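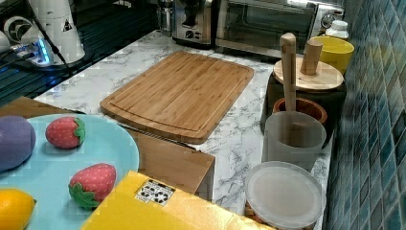
Plumdale by-election: has the party forgotten what it used to be?

hsimanjuntak
Count finished just before 2am. We lost by 47 votes. In a seat we held by 922 last time round. And the leaflet still said "the party of the high street" on the front, with a policy inside to put parking charges up on the high street. Who signed that off

irnby_ayman
Seen the breakdown by ward? Irnby end held up fine. It was the new estates that went. Those people have never heard of half the stuff we bang on about. My dad's generation voted for us because of the buses and the library, you can't run on that when you've cut both.

Sharada D
Sorry but no. Buses were cut by the county, not by us, and Karras said so at every single hustings. People weren't listening by then. Turnout was dreadful, thats the story, not the manifesto.

hsimanjuntak
Karras said so in a way that made it sound like he agreed with the cut. I was there. Bloke next to me muttered "so which side is he on" and fair enough

itziar_v
Can I be rude and say the candidate was the problem? Nice man. Would have been a perfectly good candidate for the other lot. He spent most of April talking about business rates and the deficit. If I want that I can vote for the people who mean it.

Sharada D
He held the council seat by 633 doing exactly that!! You win from the middle in Plumdale, always have. Go further out and you lose by 4000, never mind 47.

itziar_v
Council seat is one ward, and the posh one. Different electorate.

M Economou
Long time reader, rarely post. I joined when Herman's lot were still arguing about whether to take the leader's picture off the posters. Same row every time we lose. One half says we've drifted, other half says we haven't drifted enough. Then we win one and it all goes quiet. What did people say on the doors? I did Mill Lane and the bottom of Irnby, mostly got potholes and the surgery.

irnby_ayman
Surgery, yes. Over and over. Not one line on it in the leaflet.

hsimanjuntak
There was a line. Page 4, under the bit about Inex and the business park. Tiny.

irnby_ayman
I delivered the thing and didnt see it

Sharada D
OK I'll give you the leaflet. Leaflet was bad. Still think you're all reading an awful lot into 47 votes

itziar_v
47 votes and a majority of 922, Sharada. Thats nearly a thousand people's worth of swing on a low turnout

M Economou
Is the branch meeting still at half seven or has it moved again?

hsimanjuntak
Half seven, upstairs room. Bring the leaflet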